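3. Closing the incision: interrupted sutures, spacing and tail length

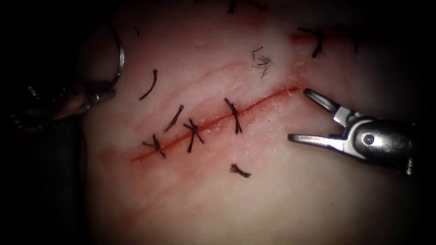 Figure 1. Interrupted closure of a straight incision, three knots tied, upper right segment still open. Dark braided suture.

The closure work took up most of the sessions in May and is the part of the study with the least written about it so far, so it gets its own section. Cutting is covered in Section 2. What follows is knots, spacing, tails, and the mess left on the surface.

3.1 Why interrupted

We went with simple interrupted sutures for every sample. A running stitch is faster but if one bite is bad the whole line is bad, and then there is nothing to score except "bad." With interrupted knots each one stands alone. You can grade knot one and knot three separately, cut one out, redo it, keep the rest. Bednárik argued for a mixed protocol (two interrupted, then running to the end) and we tried it on 10 samples before dropping it. Scores from those are not in the tables.

Order of work was always the same. Start at one end of the cut, move toward the other, no skipping to the middle. Some surgical teachers prefer to halve the wound first and then halve again, and for a long or curved wound that makes sense. Ours were short and straight. Going end to end also means that a sample stopped partway still tells you something: closed part, open part, same cut, same lighting. Figure 1 is at that stage.

3.2 Spacing

Target spacing was even, and even mattered more than the exact distance. We did not mark the tissue beforehand. Marks help the first knot and then everyone follows the ink and not the wound, and we wanted to know what people do by eye. In Figure 1 the gaps between knots are fairly even, no correction made. Across the full set of 273 closures the usual fault was drift, meaning the last gap comes out wider than the first. Cordier thinks this is fatigue. Hrubý thinks people see the end of the cut coming and try to get there with one knot fewer. We have no way to separate the two with the present data.

A second fault, less common: the first knot placed too far in, leaving the start of the cut gaping. Scored as a spacing error even when every later gap was fine.

3.3 Knots and tails

Braided material throughout. It holds a knot better than monofilament and it is dark, which matters on a pale surface when you are grading later from stills. Downside is fraying. Once a braided end starts to open up it sheds fine fibers, and these get everywhere. A tuft can be seen above the middle of the incision in Figure 1.

Tails were to be cut short but not flush. Too short and the knot can slip, too long and they fall across the next bite and get caught under it. We graded tails on three things: length, whether both sides matched, and direction. Direction turned out harder to agree on than we expected. The tails of the first knot in Figure 1 splay out in a small X, the middle pair cross over the cut, the third pair point up and down. Two graders passed all three without comment. One wanted the middle pair marked down for reaching to both sides of the line. We settled on passing any direction so long as the tails were clear of the next site, and regraded the earlier samples to match. Tedious but neccessary.

Knot size was not scored. The middle knot in the figure is slightly larger than its neighbors and we let that go.

3.4 Loose thread

Every trim leaves a piece. Seven cut pieces lie on the tissue in Figure 1, and the count was logged for each sample along with a note on position: on the line, near the line, or clear. Straight bits, curved bits, hooked bits, all counted the same. Total over the study was 1222 pieces, which is more then we had planned shelf space for in the sample trays (we kept them, bagged by sample number).

Pieces on the line were the ones that mattered. A scrap lying over an unclosed segment can be dragged into the wound by the next bite. Rule adopted halfway through: clear the line before each new knot, leave the rest for the end. Samples before the rule are flagged with an asterisk in Table 4.

3.5 Staining

Color around the wound was noted but kept out of the score. Faint pink spread along the cut is normal for this preparation. Wider patches were logged separately with their position, for example the diffuse stain at lower left in Figure 1 and the small reddish smear near the upper right. Štěpánek suggested using stain width as a stand-in for handling force. Worth trying, but it would need a fixed time between cut and image and we did not hold that constant.

3.6 Light

Center lit, corners dark. Fine for the wound itself, poor for anything near the outer edge, and the limits of the tissue can't be measured from the stills. Ridges and creases in the surface show up well enough, and where they ran parallel to the cut the graders were told to ignore them. Hrnčiar's edge measurements (Section 5) were taken by hand for this reason.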